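Monday, October 4, 2021

Monthly walk-round, Flurnik workshop, bench side. I did this one with a mug of tea in hand and my reading glasses on, so if I've missed something it's the tea's fault. Last full check was in August.

## Floor and doors

- [x] Fire door opens freely – still squeaks, still on my list
- [x] Walkway clear. Lovely to see after the Cliro delivery!
- [ ] Mat by the sink lying flat. One corner curls up and I caught my toe on it (again)

## Electrics

- [x] Extension lead 907 tested, label readable
- [ ] Extension lead 1336 – label has rubbed off, needs a new one before anyone uses it
- [x] Lights all working

## Bench and metal bin

- [x] Bin sitting flat on the tabletop, no rocking when I lean on it
- [ ] Inside wiped down. The pale panel along the far wall is badly spattered with dark grey, so please give it a proper scrub with the Leka cleaner
- [ ] Small bits put away. I'd like the green block with the holes and its two neighbours back in their tray
- [x] Worn metal plate checked for sharp edges. Scuffed, but the corners are rounded and I'm happy with it 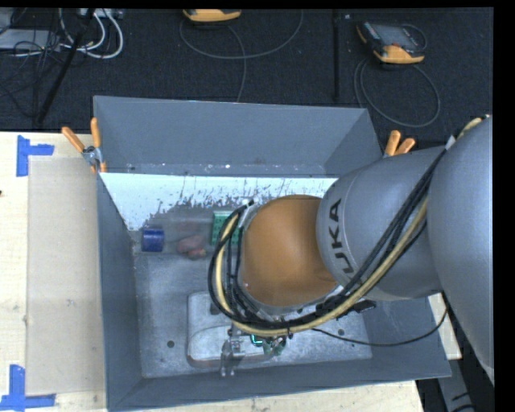
## First aid

- [x] Plasters topped up, 20 in the box
- [ ] Eye wash – running low, I'll order more from Ulia this week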